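Tuesday, bench 2, server teardown set

Kettle's on, so I'll get this down before I forget which folder is which.

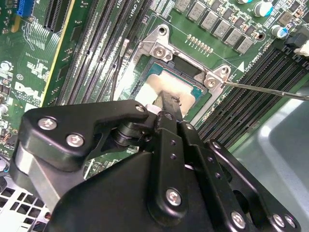

Got through 40 episodes before lunch on the CPU socket task, which is the best morning we've had on it. The running total in the Drislow folder is now 2921 across all the teardown tasks, but please don't quote that number to anyone until I've been through the rejects. There's a batch from last week where the wrist stream lagged the joint log, and I'm pretty sure most of those have to come out.

The task, for whoever picks this up on the afternoon shift: gripper comes in over the socket, screwdriver goes to the corner screw on the retention bracket, back off, return to start. I'm labelling the approach, the contact and the retreat as separate segments this time. Last month we labelled the whole lot as one blob and the policy learned a lovely smooth approach and then sort of hovered there, like it had forgotten what it came in for. Splitting it up is slower on the labelling side (sorry, labellers, I owe you all a biscuit) but I reckon it's worth it.

Things I noticed along the way:

- Wrist view is dominated by our own fingers once you get low. I raised this back in April and I'm raising it again! The socket stays visible between them if you come in from a bit higher and tilt late. Coming in flat, you lose it.
- Bare metal on the bracket goes white under the overhead lamp. I turned the lamp down and angled it toward the wall and the colour of the board came back much better. Wrote the dial position on the masking tape.
- Two silver screws on the bracket tabs, upper left and right corner. They look nearly identical from the wrist, so the prompt text HAS to say which one. I had 15 episodes this morning where the prompt just said "the screw". I've tagged them ambiguous and left them in their own subfolder, might be useful later for the language side.
- There's old thermal pad residue on the processor. I'm leaving it alone. The boards that come through Brimico won't be clean either, and I'd like the model to have seen a grubby one before it meets a whole pallet of them.
- Watch the thin black cable on the left of the bracket. Keep your path to the right of it on the way down and you'll be fine.

Teleop felt good once I'd dropped the motion scaling. I've been driving with it too high, out of impatience mostly, and you can see it in the traces, all those little overshoots right above the target. At the lower setting each episode takes longer but my retries went way down. If you've got a steady hand you might want it somewhere in between. Try a few throwaways first and don't save them to the main folder (yes, I did that, they're deleted now).

Had a think about variety too. Everything so far has the chassis sitting at more or less the same angle and I'm worried we're teaching it one pose really, really well. So from this afternoon, rotate the chassis a little every 20 episodes and write the new position in the log. Doesn't need to be precise, just nudge it. The Eston folks do it with a turntable, and I'm a bit jealous, but a nudge and a pencil mark will do us.

The Zawadzka export script still chokes on any episode with a pause in it. Workaround is to trim the pause before exporting. I've had a look at the code and it's the timestamp check being too strict, should be a quick fix, I'll have a go tonight if the bus is quiet.

To do:

- [ ] go through last week's lagged batch
- [ ] rewrite the prompts so they name the screw
- [ ] new masking tape for the floor marks, the old stuff is peeling
- [ ] ask about a second lamp
- [x] back up this morning's lot

Back on at half one, starting with the upper left screw.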